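3.2 Setting up and looking after the hand-held grippers 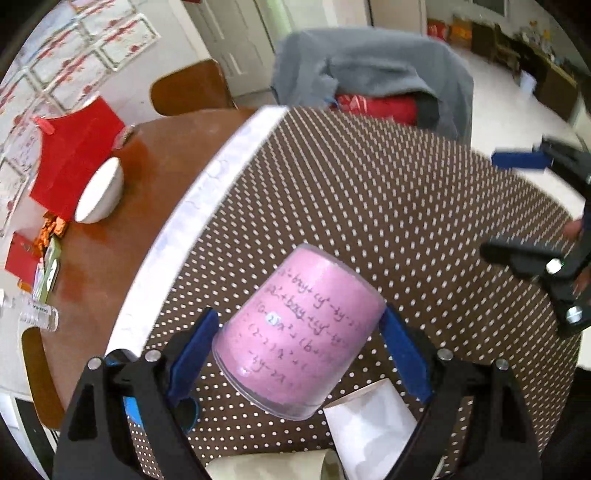 Figure 4. Hand-held gripper with blue finger pads holding a pink cup on a dotted tablecloth. A second gripper is at the right.

The recording cell consists of a pair of hand-held grippers, which we call the Mellor pair, and a laptop running the Prunix logging software. It has no fixed frame. The operator carries both grippers to an ordinary table and works with whatever is on it, so the cell has to be set up again at each site. This section describes how the grippers were prepared and kept in working order. The choice of sites is covered in Section 3.4.

Each gripper has two black fingers with triangular cutouts, joined to the body by slim linkage bars. A faceted blue pad is fitted to each finger. The pads are the part that wears. In the first trials at Tikanel we changed them only when they tore, and the grip on smooth cups had become poor well before that point. From June onwards both pads of a gripper were changed together after 494 grasps, or sooner if a pad had lifted at its tip. Used pads were not moved to the other gripper.

The round screws on top of the finger assemblies (two on each finger of the left gripper are visible in Figure 4) were checked with a hand driver before every session. A loose screw lets the finger lean outwards under load, and the recorded jaw opening is then larger than the true one. Gerardo Manalo found this fault while comparing the log with a set of gauge blocks. The error was around 2 mm at the pad tip. We discarded the affected recordings and did not try to correct them.

Light objects such as the cups in Figure 4 were used for the daily check. The operator closes the pads on a cup lying on its side, one pad near the rim and the other close to the base, lifts it, holds it still and puts it down. If the cup turns in the grip, the pads are wiped with a damp cloth and the check is repeated. If it turns again, the pads are replaced. The jaw opening is then set to zero with the fingers fully closed and the value is written in the cell log.

Batteries were charged overnight on the Wuker dock, and no gripper was used within 24 hours of a linkage repair. Repairs were carried out by Eduardo Mangubat, who also kept the spare fingers. After any repair the gauge block test was run in full before the gripper went back into use.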